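Print this article | E-mail this article

Reading time: 4 minutes

Grandley upholstery class finds a home for another winter

If you have walked down Lunde Lane on a weekday evening and wondered about the tapping coming from the old seed merchant's, you can stop wondering. It is the Grandley evening upholstery class, hammering in tacks, and after a rather anxious spring its members have been told they can stay where they are until next May.

The class had been given notice in March, when the building changed hands, and for several weeks it looked as though everything would have to be packed up and put into people's garages: the trestles, the webbing, the great sacks of horsehair and the two sewing machines that weigh as much as a small pony. The new owners, a local lettings firm called Dornora, had planned to turn the ground floor into offices straight away. They have now decided to begin with the upstairs, and have offered the class its room downstairs at the same rent as before.

"I had my speech all ready for them, three pages of it, and I never got past the first paragraph," said Mitiku Chala, who has taught the class for eleven years and learned the trade from his uncle. "They asked what we needed and I said a roof and a decent light. Then I remembered the heating and had to go back and ask for that as well, which was a bit embarrassing."

There was a petition too, which gathered 1432 signatures, a good many of them collected outside the bakery by students who had never asked a stranger for anything in their lives. It was handed in along with a bundle of letters, one of them from a lady of 79 who re-covered her late husband's armchair at the class and now sits in it every afternoon to do the crossword.

New students usually begin with something small and forgiving, such as a drop-in dining seat or a footstool, and they are gently talked out of anything with buttons until their second term. The bigger pieces come later, when people have got the feel of the cloth and have stopped being frightened of the scissors. Scrolled arms are the thing everybody dreads, and large floral patterns run them a close second, because a bloom that lands an inch off centre will catch your eye every time you come into the room.

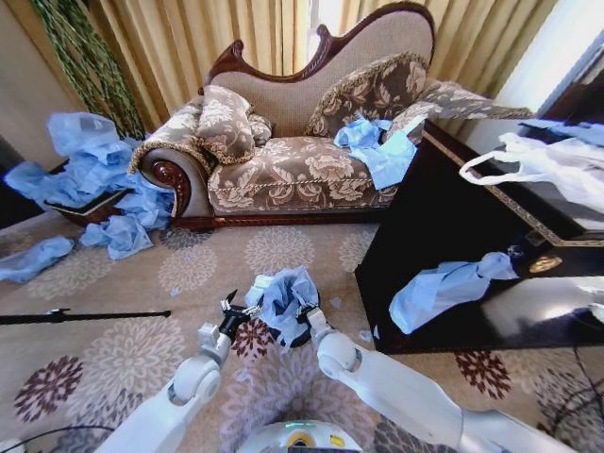 A chaise with a carved crest and floral damask on the seat and arms.

Edvin Hedlund, a retired bus driver, joined three years ago meaning to mend one kitchen chair. He has since finished the other five, a nursing chair for his niece and a window seat for the people next door, and he is now partway through a sofa he found in a barn sale and probably, he admits, should have left there. It had four layers of old fabric on it, each one tacked on top of the last, and underneath them all he found a hairgrip, a ration book cover and a very flat toffee.

"My wife says she only wanted somewhere to sit down," he said. "She'll have it by Christmas. I haven't told her which Christmas."

The autumn term starts in September and runs for ten weeks, with sessions from half past six until nine. There are 14 places on each of the two evenings, and the earlier one is already nearly full, so it is worth getting in touch soon if you have been thinking about it. The fee for the term is £200, which covers tacks, twine and the use of all the tools, but students bring their own fabric and, of course, their own furniture. Anyone without a car should mention it when they book, as there is a van belonging to one of the members that can usually be persuaded to make a detour.

Mr Chala is also hoping to hear from anybody with old horsehair, clean hessian or offcuts of furnishing fabric going spare. Curtains are welcome as well, as long as they have been washed, and even quite faded ones make perfectly good linings. They can be left in the porch on class evenings.

An open evening will be held at the end of August, from seven o'clock, with tea and a chance to have a go at webbing a seat. Parking is behind the building, and the 44 bus stops at the end of the lane.

Print this article | E-mail this article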